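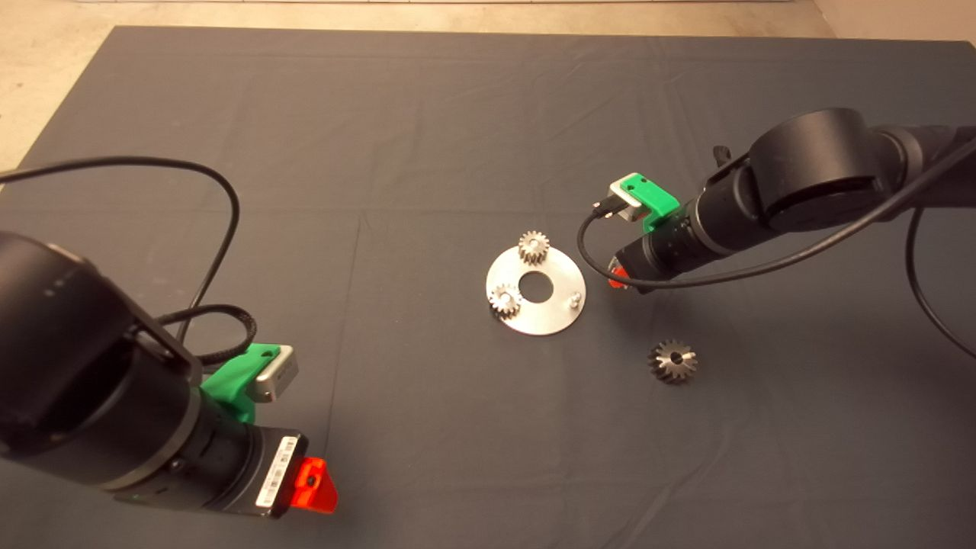

Gear plate, one post still empty.

Thread: Split the grid company from the generator?

stindetti_owner
The regulator wants Demitix to hand its power lines to a separate company by March. Has anyone read the proposal all the way through? I got as far as page 29 and still can't tell who pays for the substations.

Felel
Customers do. There's a line charge on the new bill, 216 a month for small shops. Right now it's folded into the unit price so you never see it.

kzakaria
I read it. The 216 replaces the old standing charge, it isn't added on top. Felel, check the table at the back.

Felel
I checked. It replaces the standing charge for homes. Shops keep both for the first year.

kzakaria
You're right about shops, I was looking at the home column. I still support the split. As long as Demitix owns the lines, no other supplier gets connected on time. We waited nearly 200 days for a hookup at our workshop.

lowvoltage
I work on lines, not for Demitix. The wait is transformers. Changing the name on the trucks won't get you a transformer.

kzakaria
Then why did the place next door, which buys from Demitix, get theirs in 50?

lowvoltage
Could be they already had three phase on that side of the street. I'd have to see it.

stindetti_owner
Can we get back to the substations? If the new company has to buy them, it has to borrow, and that ends up in the line charge.

Felel
They transfer at book value. The argument is over what book value is. Demitix wants the 50 older ones counted at replacement cost, which is ridiculous.

lowvoltage
Not that ridiculous if you've ever had to replace one.

mara_t
Does any of this apply outside Lagos? We're on a different feeder company already and the bills are no better.

kzakaria
Only Lagos for now. There's a public meeting Saturday at 10. I put my name down to speak, Kwabena Zakaria, and I'm going to ask about connection times and nothing else.

Felel
Ask about the shop charge too please. I have to work.

kzakaria
If they give me the time, ok.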